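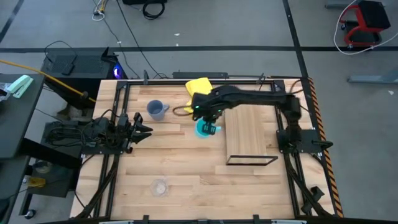
Zandavell issues safety notice for Vi two-arm workcells

ZADTHORPE, Aug 1, 2026 – Zandavell today issued a safety notice covering all Vi tabletop workcells running controller release 57. The notice concerns a fault in the gripper hold function that can cause an arm to release a held object after a protective stop.

The fault was identified at the company's Zadthorpe test site during mug handling trials, in which two arms share one table and work on ceramic mugs by the handle or rim. Following a protective stop, the controller is meant to maintain the last commanded grip force until an operator clears the stop. Under release 57, the force value may be overwritten with zero if the second arm reports its status within 90 milliseconds of the stop. The gripper then opens.

Zandavell reproduced the condition in 70 of 900 logged stops. One mug was dropped and broke on the tabletop. No injuries were reported.
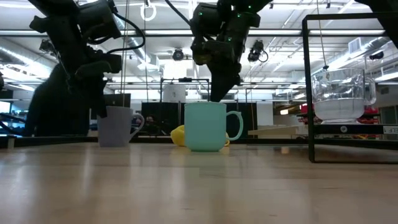
The risk is greatest where a gripper is working at or above the rim of a ceramic or glass object, as a short fall onto a hard surface can produce sharp fragments. Arms do not move unexpectedly as a result of the fault, and the emergency stop circuit is not affected.

Until the corrected release is installed, operators are advised to:

Keep hands out of the shared work area after any protective stop, including when both arms are stationary.

Lower any held object to the table under manual control before clearing the stop.

Disable simultaneous status reporting in the arm settings menu. Cycle times will increase.

Wear eye protection when handling glass or ceramic items.

The corrected release is in validation with Stotska, the supplier of the gripper controller, and is scheduled for distribution in November. Workcells on earlier releases do not require any action and should not be upgraded to release 57 in the meantime.

Zandavell will notify registered sites directly once the validation program is complete.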